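Leave the finger brackets alone until something slips

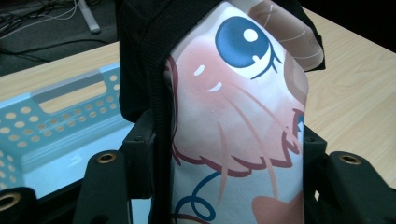 A reader at Drinden wrote in after my last piece to say that fingers ought to be changed on a calendar, every July, whether they look worn or not. The same reader thinks I am careless with fabric work in particular.

I disagree, and fabric is my reason. Cloth bulges when you squeeze it. A soft printed panel with a thick black band down one edge gives the fingers two thicknesses to hold at once, and a pair that has been set up well for that is worth keeping. Swap both brackets because the month says so and you have to find the setting again.

We run 2 hand-held grippers, both with black plastic finger brackets and brass threaded inserts. The inserts are where I would spend the time. A screw driven in crooked will turn the insert in the plastic, and after that no amount of tightening helps. I check ours every 100 grasps with a short driver, by hand, never with the powered one. It takes 5 minutes. Last year we replaced one bracket, on the left side, and kept its partner.

Sivex sells its brackets in matched pairs and Lutivent sells them singly. I buy singles. People say a new finger against an old one closes unevenly – so it does, for a day, until you shim it.

The Drinden calendar does have one thing going for it, in that somebody has to open the logbook. Ours has 31 entries, most of them mine, and the last few say only "checked".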